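Gellar Hand Kit - Tabletop Produce Set

README for the evaluation release, 01/02/2023
Maintainer: Hoi-yan Pan
Hardware contact: Tarun Dhillon

Summary

This package holds head camera recordings and joint logs from the Gellar hand kit, a multi-fingered hand sold by Plitwood as an add-on for single-arm setups. The recordings were made during a product review and are released so that buyers can check the kit against their own tasks before ordering. All tasks use fruit and a shallow basket on a table. Labels cover contact, grasp type and outcome.

Contents

episodes/ - one folder per attempt, with video and joint log
labels/ - contact and outcome labels, one file per episode
calib/ - camera intrinsics and the hand-to-wrist transform
notes/ - operator notes, plain text

The joint log stores commanded and measured position for each finger joint, plus motor current. There are no fingertip force readings. The kit under review did not include the tactile option, so contact labels were set by hand from the video and checked against the current trace.

Tasks

There are seven tasks. Tasks 1 and 2 are touch only: the hand has to make contact with a named fruit and hold that contact without moving the basket. The others are lifts and transfers. Touch tasks are scored separately and should not be pooled with lifts when reporting a success rate.

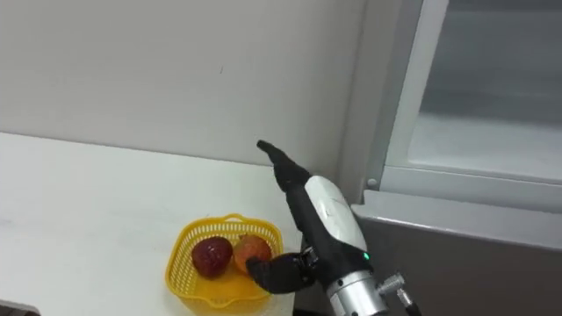 Thumb contact on the orange fruit, with one finger extended and the remaining fingers curled.

Contact labels name the digit and the object. A frame where the thumb meets a fruit is labeled thumb/fruit even if the other fingers are clear of it. When a finger hides the contact point from the head camera, the label is set to "occluded" and the frame is left out of the contact score.

Known issues

Episodes in the second session have a clock offset between video and joint log. Use the corrected timestamps in labels/, not the ones in the raw log.

Li-hua Yang and Hui-mei Yau labeled the set independently. They disagreed on nine episodes, which are marked "disputed" and kept in the release. Most are light touches where the current trace stays flat.

Glossy fruit skin produces highlights that some segmentation models split into a separate object. We did not correct for this.

Use

Suitable for contact detection and for comparing hand postures before a grasp. Not suitable for estimating grip force or fruit damage. Send label corrections to the maintainer with the episode number and the frame range.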